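Piketti Tables: Your Questions

I'm Macario Tapia, I build wooden tables in Omarville, and these are the things people ask me most by email and at the Sunday market. If yours isn't on the list, write to me. I answer in the evenings, slower when the Mets are on.

What sizes do you make?

The standard table is 70 inches long, and that's the one most people end up with. I'll go longer if you ask, up to 102 inches, but please measure your hallway and your stairs before we talk. Not just the room! I once spent a whole Saturday morning getting a long top around a landing with a customer's brother-in-law and a can of furniture polish, and I'd like to never do that again.

Why are they all so pale?

Because I like pale wood, mostly. It makes a small room feel bigger and you can see what you're doing on it, whether that's homework or pie crust or fixing a bike part. I do get asked for dark stain and I say no pretty often (sorry). Stain on a work table wears off first where your forearms go, and after a few years you've got two light patches and a dark table. A pale one just gets a bit more golden all over.

What finish do you use?

Hardwax oil, two thin coats, buffed by hand. It isn't glossy. If you want shine I'm probably the wrong guy, but I can send you to someone.

Can I screw or bolt things to the top?

Sure, it's your table. Vises, lamps, meat grinders, pasta machines, I've had customers attach all of it. A few things I've learned. Drill a pilot hole first, even for small screws. Put down a strip of tape where you're drilling and the surface won't chip nearly as much around the edge of the hole. And think about what's under there, there's a crossbar a hand's width in from each end and you don't want to hit it halfway through.

For anything heavy, go all the way through and use a big washer on the underside. Wood screws will work loose sooner or later if the thing on top gets pushed and pulled, and then you have a sloppy hole to deal with. Bolts you can just snug up again.

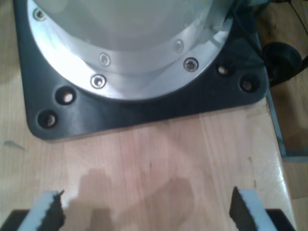
Go easy when you tighten, too. Wood crushes before metal does, and if you lean on the wrench you'll leave a ring in the top that never quite comes out. Snug, then a quarter turn more, then leave it a week and check it again. I write that on the sheet that comes with every table and I'm still surprised how many emails I get about rings!

What if I change my mind and want the holes gone?

Small ones you can fill. Take a bit of fine sawdust (I'll mail you a little bag from the same kind of wood, just ask) and mix it with wood glue, press it in, let it sit overnight and sand it flush. You'll still see it if you know where to look. Bigger holes want a plug cut from matching wood with the grain lined up. I do those in the shop, or you can try it yourself if you're patient.

How do I clean it?

Damp cloth, drop of dish soap, dry it off after. Skip the spray cleaners with bleach, and please skip the scrubby green pads. Crumbs and dust collect along anything you've got fastened down, so run an old toothbrush around the edges once in a while.

Somebody left a wet glass on it. Is it ruined?

No! White rings usually fade if you give them a few days. If not, rub in a little oil with the grain and wait some more. Black marks are a different story, that's generally water plus iron, like the bottom of a cast iron pan, and you'll need to sand. Start at 100 grit if it's deep, work your way finer, then oil the whole top so the spot doesn't stand out.

How often should I oil it?

Once a year is plenty for a dining table. A work table, maybe every spring and again in October before the heat comes on. When water stops beading up, it's time. Lay the rags out flat outside to dry and don't ball them up in the trash, oily rags can catch fire all by themselves.

Do you sell legs or tops separately?

Tops, yes. Legs, only for tables I built. If you already have a frame, send me the outside measurements and a picture of how it attaches.

What's the Cemo?

That's my smaller table, the one with rounded corners and a single drawer. My daughter came up with the name when she was little and it stuck. Same wood, same finish, and the drawer can go on either side.

Do you deliver?

In Omarville and the towns nearby, yes, I bring it myself and put the legs on. Farther out I use a freight company and you'll need a second person at home, because the top is heavier than it looks and the driver only goes as far as the curb.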